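Teaching a gripper to tidy small packets: notes from our collecting days. A thread, 1/14

I work on the Viria project, where we gather examples of people picking up small things from a table. The person holds the gripper in the hand and does the task, and later the system learns from what was recorded.
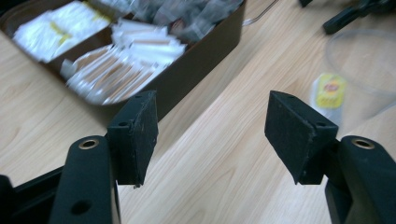
2/ Our aim for this spring is 824 good examples of the sorting task. This morning, 17th April, the total stood at 50. So there is a long way to go, but the first part is always slow.

3/ One example is short. You begin with the fingers open, you go to one packet, you close, you lift, you carry it to the correct compartment and you open again. Then you wait one second before you stop the recording. I forget this second very often.

4/ Paper packets are more difficult than I expected. They are thin and lie flat, and the fingers want to slide over them. What helps me is to come down at a small angle and touch the table very softly first.

5/ Please do not press. When you press, the packet bends in the middle and jumps away. Also the tips of the pads suffer.

6/ A question I received from Zonon, where they do similar work with cutlery: do we throw away the failed attempts? We keep them, in a separate folder, with one word for the reason. "Slip", "double", "drop". Double means two packets came together.

7/ "Double" is our most common word by far.

8/ Between examples we change the table. Move the box a little, turn it, put the packet in another place. In the first week I left everything where it was and I was very proud of my speed. All those recordings looked the same and we had to do them again.

9/ The speed of the hand matters too. I have the habit of going quickly to the object and then stopping above it to think. The system then learns to stop and think also! Now I decide which packet I want before I press record.

10/ We work in blocks of 18 examples and then change the person. After one block my wrist is tired and I start to take the easy packets, which I can see very clearly when I watch the recordings afterwards.

11/ For those who asked about the labels: we write them in Nondel, one line for each example, on the same day. I tried once to do it the next morning and I could not remember half of my reasons.

12/ The old set from Sithole had 838 examples, but all with hard boxes. We tried to mix it with ours and I am not yet sure if it helps. I will write more when I have compared properly.

13/ In May we want to begin with wrapped things that make reflections. If somebody has experience with shiny plastic, please write to me, I would like to know how you vary the light.

14/ Now back to the table, I still have one block to do before lunch.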